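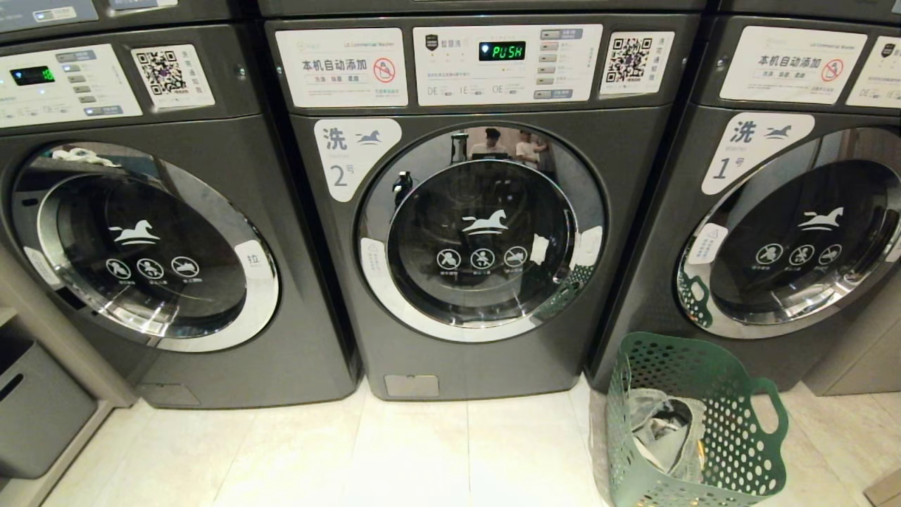
Head view, washer no. 2, display on PUSH. Basket in front of no. 1.

February, open day, writing this up at 6 in the evening with my shoes off

OK, notes while I still remember who said what. We ran the laundry demo for visitors all afternoon and I'm much happier than I was at breakfast. Kukell got through 12 full cycles of the routine: find the right washer, open the door, pick up the clothes, load, close. Two more I stopped by hand, both for the same reason (see below).

Numbering first. The labels run right to left if you're facing the machines, so 1号 is on the right and 2号 is next to it. I had the task list the other way round in my head and told the first group of visitors "it's going to the one on the right" just as it rolled up to 2. They were very nice about it. Henok Ayele has changed the prompt card so it says the number and the side, and I'd like us to keep it that way for every script from now on.

The two stops: both were on the door of no. 2. The glass is dark and shiny and picks up whatever is standing in front of it, which today meant visitors! The detector liked the reflected people far too much, and on one run it put a basket inside the drum when the basket was on the tile floor. Same green, same holes, so I can't really blame it. Depth said nothing useful on the glass at all. Henok's quick fix was to mask everything inside the chrome ring until the door state reads open, and after that we had no ghosts. It costs us a little time at the start of each run. I don't care.

Also, the sticker by the panel with the crossed-out detergent bottle: the machine adds its own, so there's no detergent step. A lady from Skindidix asked why our robot "forgot the soap" and I got to point at the sticker and feel clever. Please take the pour step out of the long script before somebody runs it here by accident.

Grasping. Gray clothes in a bundle are still the worst case. The Kumsa planner goes for the highest point of the pile, and when the pile is shoved to the back of the basket that puts the wrist right over the rim. We lifted the basket along with the clothes once (big laugh, one round of applause, I took a bow). Turning the basket so the handles face left and right helped more than anything I did in software. Put it in the setup sheet.

Reading the little display works fine from straight on. From the side, no. The 407 build reads PUSH with a confidence of 85 when the head is square to the panel and then falls off a cliff as soon as it leans. I tried moving the stop point back a bit and it was better, but then the arm is short for the door. Needs a proper look, maybe read first and then step in.

Visitors asked mostly about speed and about socks. The Revodon people stayed longest and wanted to know if it could move clothes up to the stacked units too. I said we haven't tried, and that reach would be the first thing to check.

To do
- ring mask into the main branch, not just on Henok's laptop
- drop the detergent step
- basket handles left and right, add to setup sheet
- log the head angle along with every display reading
- tape a stop mark on the tiles, the grout lines are not good enough to park by
- ask Skindidix if they still want the raw logs

Batteries are on charge, spare gripper pads are in my bag and I'll bring them back in the morning.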